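Forum Hospitality Trays and Service New posts Search
Forum > Meeting Rooms > Snack trays

Tray layout for the Irby meeting room
2022-02-07, by Eero Halonen

Upright packets at the back left, cup at the front with the handle to the right. Zip bag handled separately.

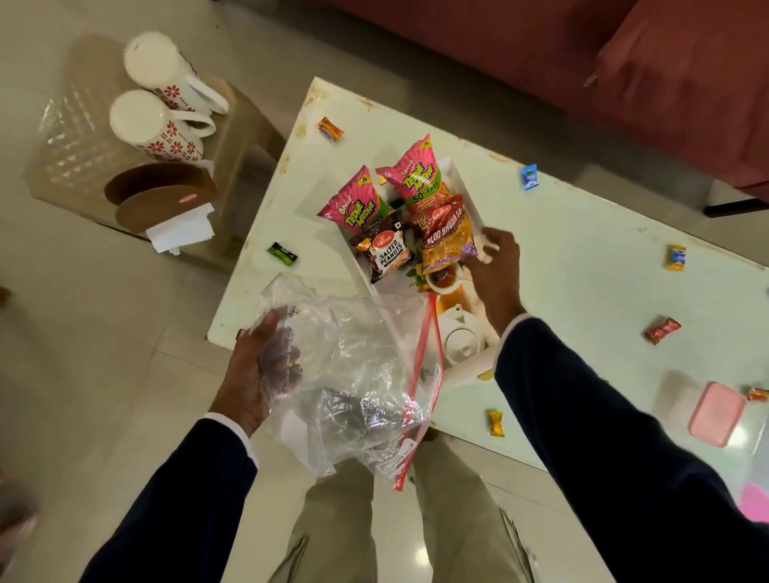
Tedhe Medhe behind, peanuts and bhujia in front, tea nearest.

ereuter56
Hot tea in the same tray as packets is poor practice. One knock and the lot is soaked. I use 2 trays.

helmi_k
Disagree. One tray is one trip. Stacking the packets saves more room than standing them up - the drink then goes in a far corner. 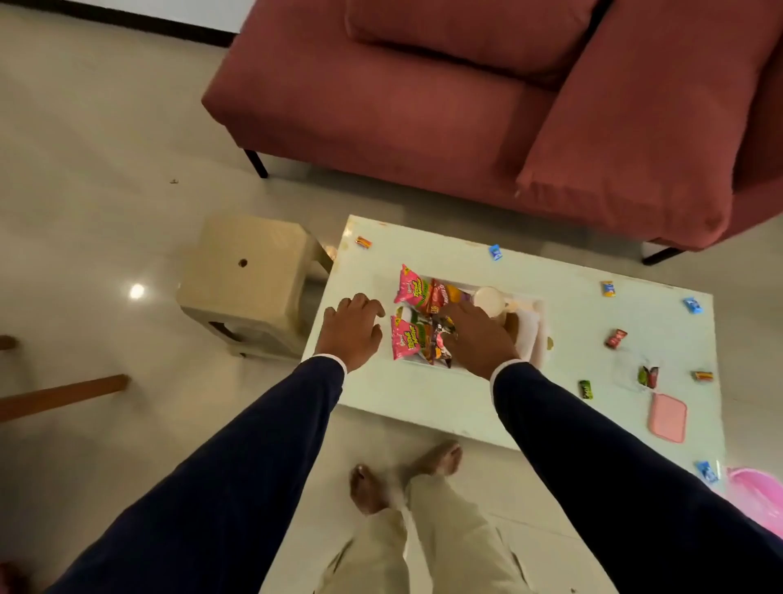
Pink packets stacked on the left, glass at upper right, sweets on the table.

ereuter56
Sweets belong in a bowl. The corner is better for the glass, I grant that.

Eero Halonen
Noted. Upright packets stay, as the labels are easier to read.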